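# The best part of the Patcombe open day was a cardboard box
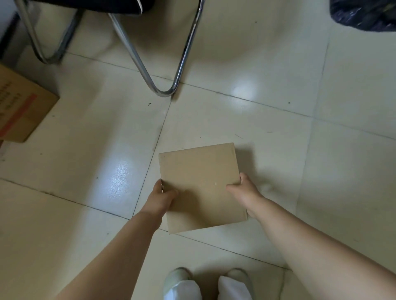
*Small carton, two hands, tiled floor.*

I went to Patcombe in April expecting to love the big arm. It was fine! But I spent most of my visit at the Treline table, where they teach robots from recordings of people doing plain chores, like picking up a carton. One task had 253 takes, and I would have watched 60 of them happily. Your thumbs do so much work and you never notice. More open days should show this part, the slow human part, before the machine gets its turn.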